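2022-08-12

Woke at four with the window open and couldn't get back off. The pump was running at the bottom allotments, which means somebody has forgotten the rule again. I lay there and listened to it for a bit and then got up and had toast.

Dry again. No rain since the last week of June apart from one shower that didn't wet the path. The butts are both empty and I'm carrying grey water down from the bathroom in the old paint bucket, four trips if I've had a bath, fewer if I haven't. The beans get it first, then the courgettes. The lawn can look after itself. 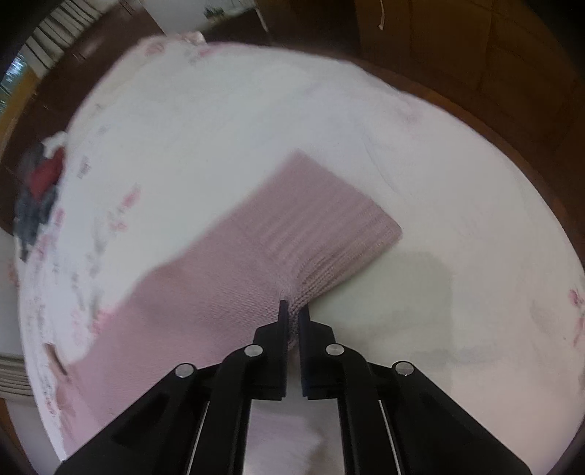
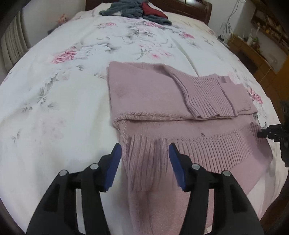
The pink knit on the flowered sheet.

Down to the plot by six to get the watering done before the sun came over the poplars. Volkan was already there, sitting on his upturned crate with a flask. He has lost most of his lettuces. They bolted in the heat and he's left them standing because he says the bees like them. He gave me a bag of peppers, the long pale green ones, and wouldn't take courgettes for them. Nobody will take courgettes now. I left two on the shelf by the gate on Tuesday and they were still there this morning, gone soft at the ends.

My own peppers are a poor show. I sowed them late and then moved them twice. The tomatoes are better. Picked 21 of the small yellow ones and ate a good many before I got home. There is some blossom end rot on the plum tomatoes, on the bottom trusses only. I cut off the bad ones and put them on the heap. It comes from uneven watering and I know when it happened, it was the weekend I went to my sister's and left them.

Onions are ready. The tops have all gone over and the necks are dry, so I lifted the first row and laid them out on the old bed frame I use as a rack. Small this year. The biggest would sit in my palm with room to spare. I planted 60 sets and I'd be surprised if I end up with a full string out of them once the poor ones are used up. The shallots did better and always do on that side. I must remember to swap the beds over and put the onions where the broad beans were.

Ground like concrete where I haven't mulched. Put the fork in beside the rhubarb and it went down an inch and stopped. The crack running along the edge of the path is wide enough now to take my fingers. Under the straw it's a different matter, still dark and crumbly a few inches down, and there were worms. So more straw next year, and earlier. I say this every year and then look at the price of a bale.

Back by nine. Had a wash, opened the post. A letter from Abernathy about the boundary hedge, the third so far. They want it down to six feet by the end of next month and they want me to confirm in writing that I have understood. I have understood. I wrote back on a postcard. I'm not having it cut before September in any case, there was a second brood of blackbirds in it and I'm still not certain they've finished. The female goes in and out at the thick end, by the drain.

Too hot to do anything outside after that. Drew the curtains on the south side and did some of the jobs I'd been putting off. Defrosted the little freezer, which I should have done before the beans started. Found a bag at the back marked "plums — stew" in my own writing with no year on it. I'll make a crumble and take my chances. Then topped and tailed the runner beans, sliced them, blanched them in two lots and laid them out on trays. The kitchen was like a laundry by the end of it. I stood in front of the open fridge for a while.

Mayu rang at dinner time. She has moved the seed swap to the church rooms because the school hall floor is being done, and she wanted to know if I'd still bring the beans. I said yes. I've been saving the dark climbing ones that came from Dad's neighbour, and there should be plenty if it stays dry for the pods. She is saving a squash and has been going out first thing to do the flowers with a paintbrush and tie them shut. She asked after my knee. I said it was all right on the flat.

She also says the Briren strawberries are not worth the money. She had a dozen plants last autumn and got leaves and runners and hardly a berry. I have the old ones from the corner bed and was thinking of replacing them, so that's decided. I'll peg down some runners from the two best plants and see. They should have been done in July but it was too dry for them to take. Perhaps if I put them in pots and keep the pots in the shade by the shed.

Slept in the chair from two until half past three with the cricket on. Woke up with a stiff neck and no idea of the score.

Wrote up the rain gauge book. There isn't much to write. I went back through to see if there had been anything like it and the nearest I can find is the summer I had the shed roof off, when we had a run of 14 weeks with next to nothing. I'd forgotten that. I remember the shed roof very well but I don't remember being short of water. I suppose I had less growing then, it was mostly potatoes and grass.

Potatoes this year: first earlies good, second earlies fair, main crop I don't like to think about. Tops have died back early. I had one root up on Wednesday to look and there were five on it, none of them bigger than an egg, and one with scab. I'll leave the rest in until there's been some rain, if there is some, and not expect much. Volkan has already lifted all of his and says the same, small but clean. He thinks it's worth growing them under the straw altogether and not digging at all. I've heard that from other people too. I worry about slugs, but I haven't seen a slug since the spring.

Went out again at seven when it had cooled off a bit. Walked down by the brook to see if it was still running. It is, just about, under the footbridge, but above that it's only pools with dried weed between them. There were wagtails working along the stones. The blackberries along there are early and very small, more pip than anything. Picked a handful and they were sour. The elder is nearly black already. Leaves coming down off the birches as if it was October, all along the path, and they crunch.

Met the man with the two greyhounds, who told me it would break on Monday. He said that about last Monday as well.

Came back by the plot and did the beans again with what was left in the can. They've set well higher up now. A month ago the flowers were all dropping off in the heat and I thought I'd get nothing, but there's a good lot of small ones coming at the top of the poles where I can't reach without the step. I tied in the end pole where it had worked loose. Checked under the netting on the winter greens — three cabbages eaten down to the ribs, by caterpillars, so there must be a gap somewhere. Went round and picked off over 60 of them in the last of the light and tipped them out on the bird table. Found the gap. It was at the corner by the compost, where the peg had come up. Put a brick on it.

Supper was two of Volkan's peppers fried with an egg, and bread. Very good. They had more of a kick than I was expecting from the colour.

To do: write labels for the bean seed. Find the onion string, which I think is in the drawer with the fuses. Order garlic before the good ones go. Ask Mayu if she wants the spare water butt, seeing that there's no water to put in it. Look at the tap washer on the standpipe, it's dripping again and I can't be carrying bathwater down the hill while that goes on.

Bed at ten with the window open. Still warm. No wind and the pump is off.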